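November, bench 2, started a bit after 7 am

Pigment settling, batch for the Morken job (exterior limewash, the warm gray). Carrying on from last entry.

Joana Pinheiro's note says the gray drops out in the bucket before the painter is halfway up the wall. Tried it. She's right. Stirred hard, left it alone, went for coffee, came back to clear water on top and sludge underneath. The old Jendidcombe putty never did this, so either the new putty is thinner or we are overloading it with black.

Mixes today:
A - old putty, last of the Jendidcombe tub, pigment as per card
B - new putty from Garcia, pigment as per card
C - Garcia putty, pigment cut by a third
D - same as B plus a spoon of casein, soaked overnight

Stirred each 5 minutes by hand, no drill. Drill puts air in it and then you can't read the line on the jar. Let stand 60 minutes, marked the jars with tape.

A hardly moved. B split badly. C split too, just slower, and the color is wrong anyway, reads almost white on card. D held. Smells like D always smells.

So it's the putty. Garcia say it's been slaked 14 weeks, which I beleive, but it's runny next to ours. Drained a scoop through cloth and it lost a lot of water. Will redo B with drained putty before blaming anyone.

Color checks on card only so far. Cards want daylight, the tubes over the bench push everything green and we got burned on that with the Bemo samples (whole hallway had to be redone, do not want that phone call again). The tall panes are the place for it but straight white light off the glass flattens the grays, so stand with your back to it and hold the card out.
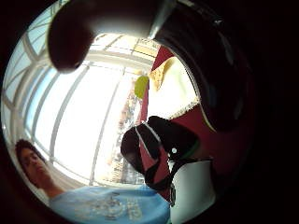 Left to do

- drain a full tub of Garcia putty, cloth over the big sieve, leave till tomorow
- remake B, call it B2, same pigment, same stirring
- D on a brick, two coats, wet the brick down first. Casein may make it chalk less but may also peel, need to see
- weigh the black this time. Spoon is not a measurement, I know, I know
- ask Joana which brush they're using, if it's the short one they're dragging the bottom of the bucket
- price casein for the whole job. Wall is 3,000 sq ft near enough and two coats, so not nothing

Jars A to D stay on the back shelf with lids on, please don't shake them. Tape line is the reading.

Out of pH strips. Also out of the good cloth.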